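Two grippers, one bin: notes after a week of changing back and forth

2026-03-19

I promised in November to write down how the comparison between the two grippers went, and then the second one was delivered late, so I could begin only last week. For readers who are new on this blog: I work in a small lab in Sosville, and in the evenings I write here about bin picking, mostly so that I don't forget what I learned.

The first gripper is the Lenz, a parallel type with short fingers. We have used it for a long time and I know its bad moods. The second is the Brekura, which is slimmer and has soft tips that can be changed without a tool. Both were tested on the same arm and with the same control program. I changed only the tool data and the closing force.

My task was simple on paper. Red and green blocks lie in a metal bin and the gripper must take them out one after another, until the bin is empty. In the middle of the bin both grippers are good and I could not tell you which one I prefer. Near the walls it is another story. The walls are sloped, and the wide body of the Lenz comes close to them before the fingers have reached the block. The planner then refuses the grasp, or it finds a strange one with the wrist turned very far. I had to give up 46 grasps with the Lenz in this way. With the Brekura I had to give up 7.
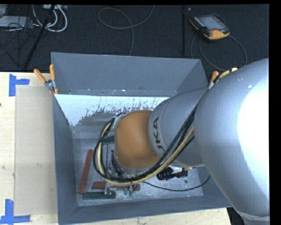 Do the cables matter when you compare two grippers?

They matter more than I expected, because a stiff bundle pulls on the wrist and takes space that the planner does not know about. Before I put a simple cable shape into the collision model, I was partly comparing hoses and not grippers.

I lost two evenings with this. Heike Wiegand, who had the same trouble in Astitton with a much smaller arm, advised me to model the bundle as three fat cylinders and to stop being so exact. She was right -- the planning became a little slower, but the strange wrist positions became rare.

Then the camera. The floor of a metal bin shines, and the depth picture gets holes where the reflection is strong. I set the exposure down to 2000 microseconds, and after this the red blocks were found well. The dark green ones are still difficult. I tried a mat on the floor of the bin also, but it moved when a finger touched it, so I took it out again.

One thing I like better on the Lenz is the feedback. It reports the finger position quickly, and I know at once if it has closed on air. The Brekura needs a moment longer, and I had to add a pause to the program.

For now the Brekura stays on the arm. Next I want to try longer tips, and perhaps a second camera position, if I find a stand that doesn't shake.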